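4.3 Running a Pick Exercise at the Produce Display

Student teams use this section once the arms have been homed (section 4.1) and the head camera has been checked (section 4.2). Two people are needed: one at the operator station, one standing by with the stop button.

1. Park the base facing the display and lock the wheels. Leave enough room for both elbows to bend without touching the shelf posts.

2. Check the bins against the stock card. The vegetables are artificial, but the arm treats them as real. Return anything left over from the last team's run.

3. On the operator station, open the Garwood panel and load the profile named Saluser. Wait for both hands to show READY.

4. Set grip force for the left hand to 16. Do not go above this for the cabbage or the green onions.

5. Place the basket handle in the right hand and select HOLD. Keep your own fingers clear of the handle while the hand closes.

6. Bring the left arm over the front edge of the chosen bin. Start with the front row. The back row is harder to reach under the upper shelf.

7. Lower the hand until the fingers are over the item, then pause. The standby person calls "clear" before the grip is closed.

8. Close, lift, and move to the basket. Release only when the item is inside the rim.

9. Log the pick. A run ends after 90 seconds, finished or not.

CAUTION: The wrist cable loops outward when the left arm is extended. Watch it on the return move — it can catch on nearby furniture.

CAUTION: Do not reach into a bin while either arm is powered. Press stop first.

Note: Teams entering the Draltunia round in September must save every run, including failed ones. Each log holds 2,000 lines. Export before it fills.

Note: If the hand closes on two items at once, open it and begin again from step 6. Do not shake the arm to drop one.

Changes to the grip profile go through Shigeru Minami in the Yokoyama lab.

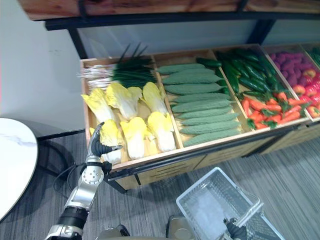

Figure 4-3. Left hand over a napa cabbage, basket held in the right (steps 5 to 7).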